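Sandwich Table FAQ

Questions pile up in my inbox every time I post about lunch, so I've put the usual ones on one page. I run the Sunday sandwich table at Krawczyk, our little neighborhood hall, and yes, I do the shopping too.

Do you toast the bread first?
Depends on my mood! Plain white bread is fine if you're eating right away. If it has to sit for more than a few minutes I toast it, 2 slices at a time, and let it cool on its edge before the lettuce goes anywhere near it.

Lettuce on top or on the bottom?
Bottom, always (I will argue about this). Pick a leaf bigger than the slice so it sticks out a bit, and pat it with a towel first or you'll get a soggy crust.

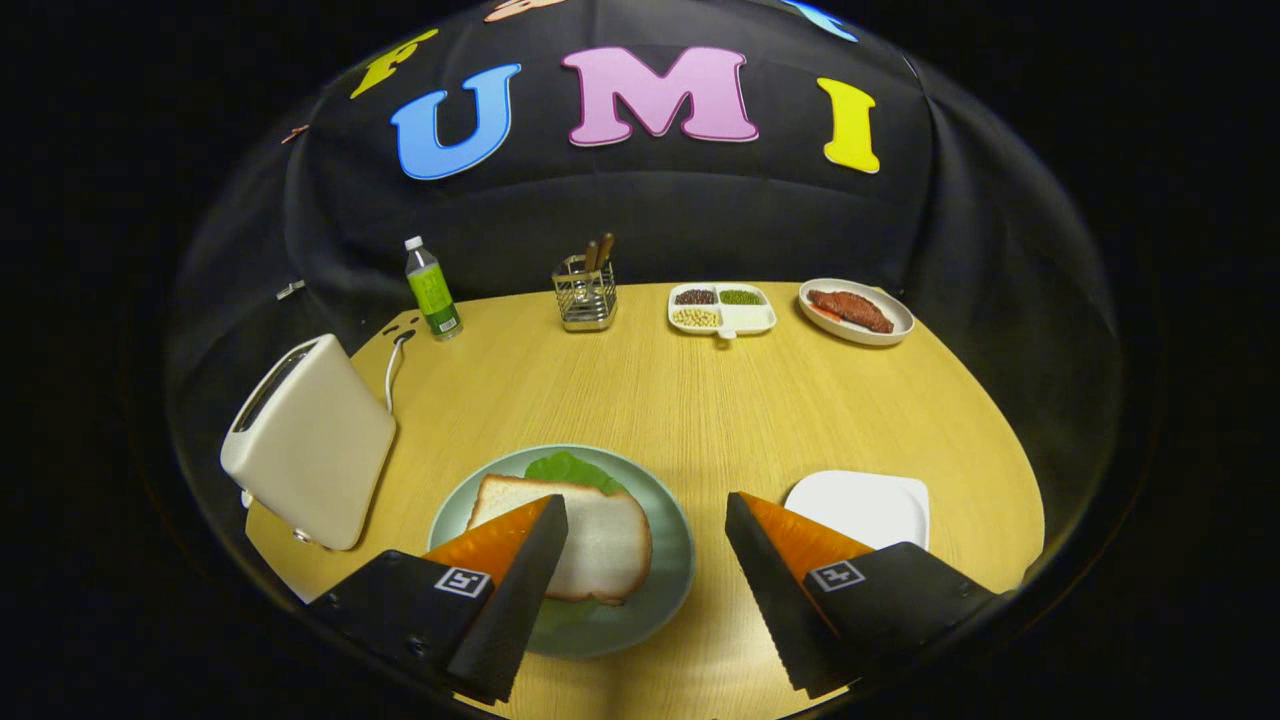
People also ask if they can swap the lettuce for spinach, and sure, go ahead, just use a good handful.

What meat works best?
Leftover steak, sliced thin and cold. I go with 80 grams per sandwich. Thick pieces slide right out when you bite, ask my good shirt.

Can I do it without meat?
Of course! Cook up some beans, mash them with oil and salt, and spread them thick. Mung beans go soft fastest. Soybeans need a night in water and a long simmer, so start those on Saturday night.

How hot should the oven be if I want to warm the meat?
I use 175 Celsius, in foil, and I check it early. My oven runs hot.

Where do you get your plates?
The green ones came from Prerkamer, years ago. I've seen similar at Stasemura but they felt thin to me.

Can I bring my own bread?
Please do, just slice it before you come. The hall's bread knife is hopeless and I keep forgetting to replace it.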